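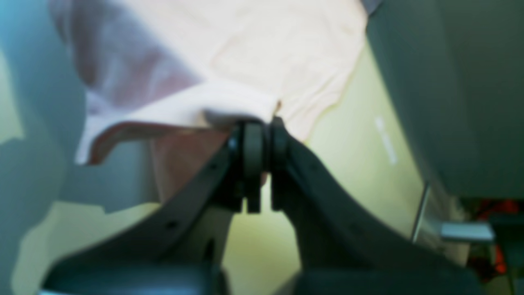

Drivia e Estudgate retomam recolha de têxteis usados em abril

A Drivia e a Estudgate informam que a campanha conjunta de recolha e reutilização de vestuário será retomada em abril, nos moldes da edição anterior. A iniciativa recebeu na última edição 2.370 peças, das quais 982 eram t-shirts de algodão. Depois da triagem, 247 peças foram encaminhadas para reciclagem de fibra e as restantes foram entregues a entidades locais de apoio social.

O novo regulamento, disponível nos balcões das duas instituições, altera a forma de apresentação das peças. As t-shirts passam a ser entregues dobradas em retângulo, com as mangas recolhidas para o interior e sem sacos individuais. As peças estampadas são aceites, desde que o estampado não identifique empresas ou eventos privados.
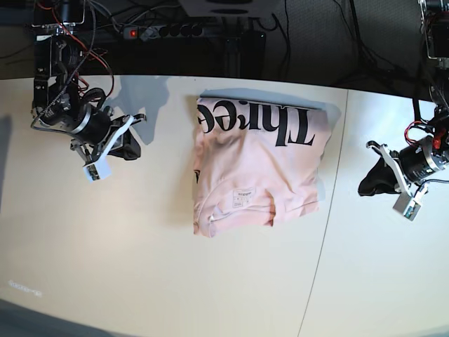
T-shirt cor-de-rosa dobrada sobre a mesa, com a palavra "Three" estampada a preto.

A dobragem deve ser feita sobre uma superfície plana e desimpedida. Recomenda-se estender primeiro a peça, alisar os vincos com a mão e só depois recolher os lados. As etiquetas de tamanho e composição não devem ser cortadas – a sua ausência obriga a uma verificação adicional no armazém Tello, onde se realiza a triagem.
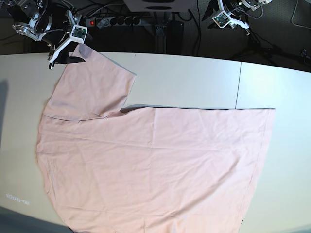
As malhas finas, pela facilidade com que se deformam, podem ser dobradas apenas uma vez no sentido do comprimento. Calças, casacos e roupa de cama seguem as regras já em vigor e são recebidos em contentor próprio.

No polo de Dirkerari, a capacidade de armazenamento foi fixada em quase 231 caixas. Atingido esse limite, as entregas serão encaminhadas para o armazém Tello, sem custos para os participantes. 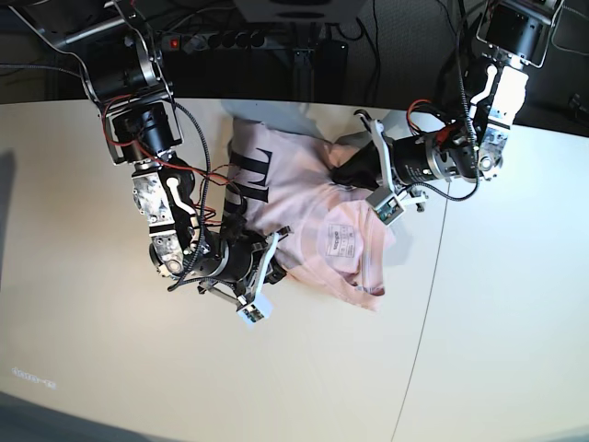

T-shirt cor-de-rosa clara amarrotada, com letras pretas estampadas.

As escolas e associações que pretendam entregar lotes de maior dimensão devem efetuar marcação prévia junto da Estudgate. O calendário de recolha por freguesia será afixado nos locais habituais.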